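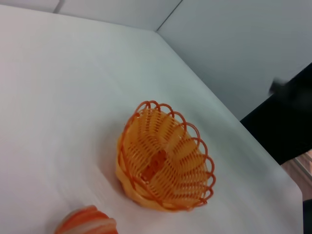 Workshop > Cell Notes > Galleries

Bread Basket Cell: Maintenance Gallery

Hi all! I look after the two-arm cell at Gistbridge, and I get asked a lot what goes into keeping it happy, so I put up a few pictures from the bench. The job we run on it is a small one (striped bread thing, orange basket, white table) and I've gotten weirdly fond of it. My notes are mostly for Yesenia Villaseñor, who takes over the cell in October, but everybody's welcome to read along.

14 shares | 2 comments

Wrist mounts and lights

Each wrist camera sits on a bracket with 2 screws, and they do work themselves loose. I go over them every 26 hours of run time with the short driver, then wipe the lens with a dry cloth. Don't use the blue spray, Crisóforo! It leaves a film and I spend my whole lunch getting it off.
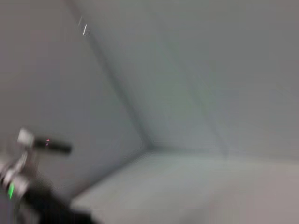
After the screws I run the arm through its slow sweep and listen. A healthy joint hums. If you get a tick at the same spot each time around, stop and look for a cable rubbing before you blame the gearbox (I blamed the gearbox, and Woo-jin Cheon still brings it up).

Both arms over the table

I like to finish with the two of them reaching in from either side, basket between them. Look at how the cable hangs in a loop under the left arm: leave it that slack. I pulled one tight last spring to be neat and had to order a new one from Haugland, 18 days' wait, ugh. 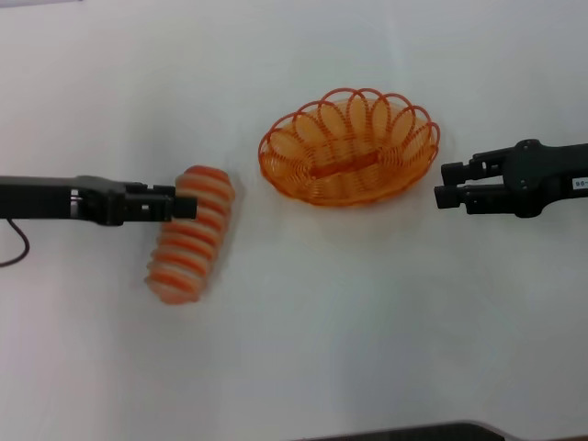

Finger pads

Pads get swapped as a pair, always. I keep spares in the Woltico drawer, second one down, and Araceli Olvera has the other key. Zero the grippers again after a swap or they'll close a hair off.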